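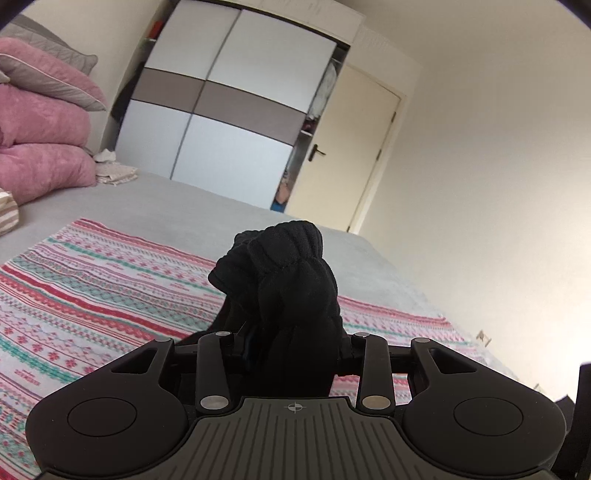

A black knitted glove, with the bed and wardrobe behind.

Glove and scarf collection opens again
17 November 2019
Reading time: 3 minutes
Print | E-mail

The winter woollens collection is open again at the Plesholm hall and will run until the last Saturday of November. We are asking for gloves, mittens, hats and scarves in any size, for adults and children. Coats are being handled separately this year by the Cumach Road shop, so please take those straight there.

Last winter we gave out 500 pairs of gloves and ran short of plain dark ones in adult sizes well before Christmas. Black, navy and grey are what people ask for most, particularly those who start work early or wait for the first bus. Children's mittens we have plenty of, though they do go quickly once it freezes.

Most of what we receive comes from wardrobes and bedroom drawers at this time of year, when the summer things are put away and the thick blankets come out. If you are having a sort through, it helps to do the gloves on the bed, where you can lay them flat and match them up. A glove that has spent the summer in a coat pocket usually comes out in a ball with the fingers folded in. Pull each finger straight and give the cuff a tug before you decide whether it is worth passing on. Ribbed cuffs often look slack when they are only creased.

Check the fingertips and the seam at the base of the thumb. Those are the two places that go first on knitted gloves. A small hole is fine and we can mend it, but a palm worn thin across the middle will not last another winter. Please keep those for the garden or for cleaning the bike.

Washing

Please wash everything before you bring it in. Knitted gloves can go in at 30 degrees with similar colours, unless the label says hand wash. Black ones are better kept away from towels, as the fluff gets into the ribbing and is slow work to pick out. Reshape them while they are damp and dry them flat - radiators make wool go stiff, and a peg leaves a mark in the cuff. We had several bags last year that had been packed damp, and the whole lot had to be done again.

Pairs and singles

Fasten each pair together at the cuff with a safety pin or a loop of wool. Elastic bands leave a ridge, so please don't use them. There is no need to sort by size. Teodor Lie does that on Thursday evenings and prefers to do it his own way.

We do take single gloves. They go in the blue crate by the side door and are matched up as far as possible. Plain black ones are the easiest to pair, as two from different homes are often near enough the same. Anything left over at the end goes to the Bustamante knitting group, who unravel what they can and use the wool for squares.

If you have lost one of a pair and would like to look through the crate, you are welcome to. Last year a mitten was claimed which had been handed in two winters before.

Where to bring things

The hall is open for drop-off on Tuesdays and Thursdays from 2 until 6, and on Saturday mornings. The entrance is on the car park side while the front steps are being repaired. Carrier bags are fine, but please tie the tops. If you can't get to us, the Zorar bakery will take small bags at the counter during opening hours and we collect from there on Fridays.

Handing out starts in the first week of the cold weather rota, from the same room. Nobody has to fill in a form or give a reason. People can try things on, and we have put a bench in by the window for that.

We could also use safety pins, darning needles and dark wool in double knitting weight. Part-used balls are fine.

The next newsletter will have the dates for the mending evenings. To put your name down before then, leave a note in the tray at the hall or speak to Teodor on a Thursday.

Print this page | E-mail to a friend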